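Markness Publishes Storage and Tray Guide for Bottled Condiments in Shared Kitchens

SKESOV, September 2021 — Markness, a supplier of storage and serving goods for shared and staff kitchens, has released a guide to the handling of bottled liquid condiments. The guide covers glass bottles of soy sauce, vinegar and similar thin liquids with screw or flip-top closures. It applies to open counters, serving tables and pantry shelves.

Dark sauce in glass, with a gold-orange closure and a shallow plastic tray on a white tabletop. 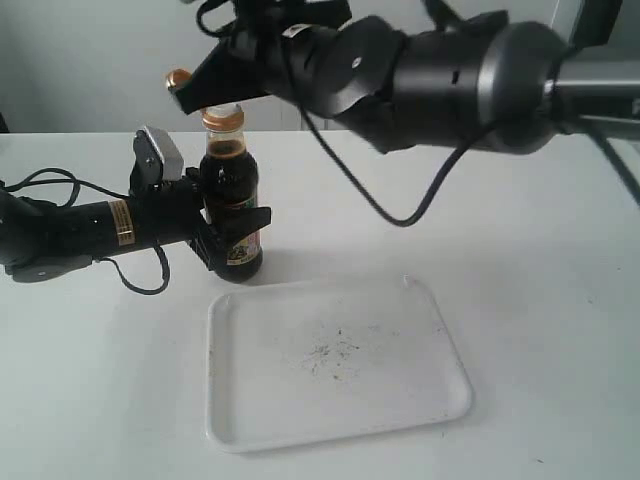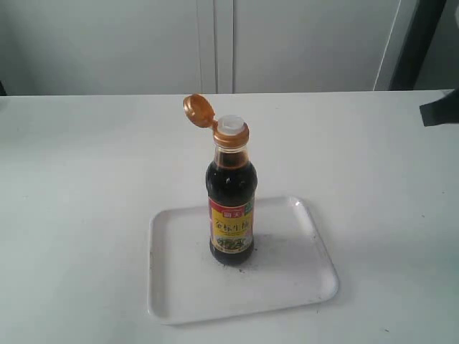 The guide was prepared by Imre Farkas, product manager for table and pantry goods at Markness, with Teodor Văduva, who runs the kitchen program at Villero. It replaces the two-page leaflet supplied with earlier tray orders.

Scope

Thin condiments behave differently from thick ones at the point of pouring. A small amount of liquid tends to remain on the spout after each use and runs down the neck to the label and base. On an unprotected surface this leaves a ring that dries dark and sticky. The guide treats the bottle, the closure and the surface underneath as a single unit and gives instructions for each.

Trays

Markness recommends a rigid plastic tray with a raised rim on all sides. White or another light color is preferred so that drips can be seen and wiped before they dry. The tray should be large enough for the bottle to be set down without touching the rim. Trays are washed by hand in warm water with dish soap and dried fully before bottles are returned to them. Paper liners are not recommended with the Dobos tray series.

Closures

Flip-top lids should be opened fully before pouring and pressed shut afterward until they seat. The pour opening is wiped with a clean damp cloth at the end of each day of use. Salt crystals around the opening are removed with warm water — pins, knife tips and similar tools should be kept away from plastic spouts.

Labels and dating

The date of opening is written on a removable sticker placed on the shoulder of the bottle or on the back, clear of the product label. Storage directions printed by the manufacturer take priority over the guide in all cases. Where the label is in a language that kitchen staff do not read, a translated card should be kept with the bottle.

Trial use

A draft of the guide was used for 30 days in the Villero staff kitchens. Comments from 47 kitchen users were reviewed before the final text was set.

"Most of the comments concerned the tray," said Farkas. "People wanted to know the minimum size and whether two bottles could share one. Both points are now in the text."

"We moved the sauces off the bare counter and onto trays during the first week," said Văduva. "The section on dating was rewritten after that, as the stickers were coming off in the wash area."

Availability

The guide is supplied at no charge with all Dobos tray orders and can be requested separately from the Markness office in Skesov. A wall sheet covering the daily cleaning steps will follow in October.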